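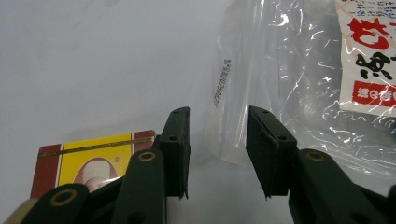 Comparação de duas garras de mão para recolha de demonstrações
Relatório de projeto — Laboratório de Robótica Aplicada
5 de fevereiro de 2025

1. Ponto de partida

Quando escolhemos o tema, em novembro, a ideia era comparar braços. Mudámos de planos logo na primeira reunião com a nossa orientadora, Hrefna Sveinbjörnsson, que nos perguntou como pensávamos ensinar o braço a pegar em coisas. Não tínhamos resposta! Acabámos por dedicar o semestre inteiro à ferramenta que vem antes do braço: a garra que se segura na mão, com a câmara montada nela, e com a qual uma pessoa grava os movimentos que depois o robô vai tentar imitar.

Comparámos duas versões, a que demos os nomes de Zollus e Zarkon para não andarmos sempre a dizer "a velha" e "a nova". A Zollus tem dedos que deslizam em paralelo sobre uma calha. A Zarkon usa braços articulados, com casquilhos nas juntas e blocos retangulares nas pontas. É bastante mais divertida de usar, e vamos tentar explicar porquê sem perder a imparcialidade.

2. Objetos e tarefas

Para os ensaios quisemos embalagens de supermercado, coisas que uma pessoa arruma sem pensar. Ficámos com dois tipos principais: a caixa pequena de cartão e o saco de plástico transparente com etiqueta. A caixa é o caso fácil, porque tem faces planas e arestas definidas. O saco enruga, escorrega, muda de forma assim que se lhe toca e enche a imagem de reflexos brancos.

Cada tarefa tinha a mesma sequência: aproximar, fechar, levantar, pousar numa zona marcada e abrir. Trabalhámos sobre uma superfície clara e lisa, com os objetos próximos uns dos outros, para que a garra tivesse de entrar no meio deles. No total gravámos 500 demonstrações, divididas por igual entre as duas garras. Os elementos do grupo foram trocando de garra a meio de cada sessão, para o cansaço do pulso não cair sempre sobre a mesma.

3. O que vimos com a caixa

Com a caixa de cartão as duas garras portaram-se muito bem. A Zollus é até um pouco mais previsível: os dedos fecham em linha reta e a caixa fica centrada quase sozinha. Na Zarkon as pontas descrevem um arco ao fechar, o que obriga a corrigir a altura no último instante. Nas primeiras sessões batemos várias vezes com as pontas na mesa. Depois de uma tarde de treino já ninguém pensava nisso.

Há um pormenor que só percebemos ao rever as gravações. Os braços da Zarkon ocupam boa parte da metade inferior da imagem e, quando a caixa está de lado, o braço esquerdo passa à frente da embalagem e tapa um bocado do painel amarelo. Para quem segura a garra é indiferente, porque vê a mesa com os próprios olhos. Para um modelo que só recebe a imagem da câmara, é informação que falta. Experimentámos subir o suporte da câmara e a oclusão diminuiu, mas perdemos um pouco de vista as pontas com a garra fechada.

4. O que vimos com o saco

Foi aqui que o projeto ganhou vida! A Zollus falhava muito nos sacos: o plástico fugia para os lados antes de haver aperto suficiente. Com a Zarkon, o movimento em arco junta as dobras do plástico e puxa-as para dentro, e a pega fica firme. Em 13 sacos colocados de pé, a Zollus levantou 4 à primeira tentativa e a Zarkon levantou 12. A amostra é pequena, temos consciência disso, mas a diferença sente-se na mão.

Os reflexos no plástico continuam por resolver. As etiquetas com letras grandes e uma faixa vermelha são um ótimo ponto de referência visual, só que as riscas de brilho passam por cima do texto e mudam de sítio a cada movimento. Tentámos o controlador de exposição Gadgate em modo fixo e ganhámos alguma estabilidade, à custa de escurecer as partes verde-escuras da garra até quase não se distinguirem umas das outras.

5. Desgaste

As almofadas das pontas são a peça mais fraca da Zarkon. As arestas inferiores já estão irregulares e parece haver uma camada fina a descolar. Convém ter um par de reserva antes de cada campanha, e anotar no registo a data da troca — nós não anotámos a primeira e agora não conseguimos separar as gravações de antes e de depois.

6. Próximos passos

Vamos continuar com a Zarkon. Queremos testar almofadas mais macias, marcar os braços com uma cor que a câmara distinga bem do fundo e repetir os ensaios dos sacos com luz difusa. O braço Furtado fica livre no próximo semestre, e a primeira coisa que lhe vamos pedir é que levante um saco.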